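ok so a little thread on the Trongate place bc people keep asking. typing fast, between things

first - the ceiling. everybody goes straight for the ceiling. white corrugated panels, big beams, duct right there in the open. I'd wanted it covered up. Gunvor said leave it, paint it white, done. she won that one

lamps are the dome ones w/ dark shades. fought me over these too. Bendik wanted tubes only, bc cheap. we have both now and I'm fine with it

floor is the reddish hardwood. shiny. shows every crumb, I sweep it like 3 times a day. still wouldnt swap it

and the round table!! light wood, got it from Tsakiris, 40 bucks plus a very akward ride home in Eilif's car. best thing in the building. everything ends up on it. mail, lunch, boxes
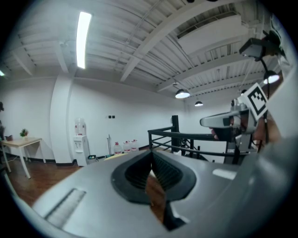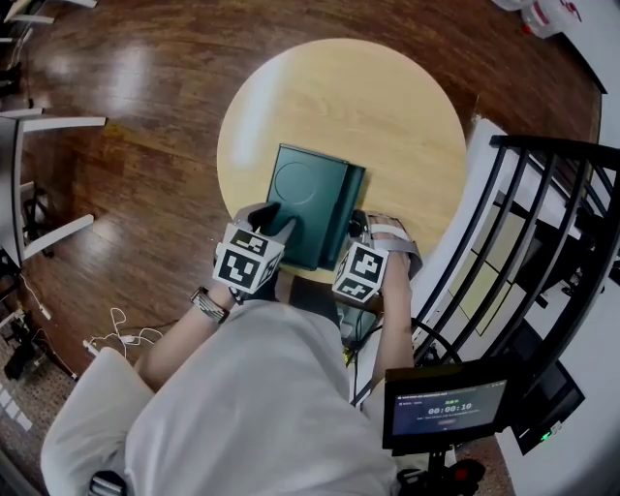

lamps in the first one, round table + the green box in the second

ppl asking about the box - dark teal green, circle pressed into the lid. I like a box with a real lid. Kristóf has been after me to label it. no. a label would ruin it

things still on my list:
cables. the white ones on the floor over on the left, I know, I KNOW
something for under the stairs besides the dark shelf
gray rug maybe moves. or goes. Gøran votes goes

stairs are staying exactly like they are btw. white steps, black railing, that curve. someone offered to box them in and I said absolutley not

pillar too, it's thick and it's in the way and I've made my peace. had a plan to hang coats on it, 12 hooks, then measured and gave up

oh and paint - walls are plain white, same as the ceiling. Kerkudham had it in stock and I was tired of looking at chips. one more coat in February, if I get to it

ok gotta run, will do the desk corner next time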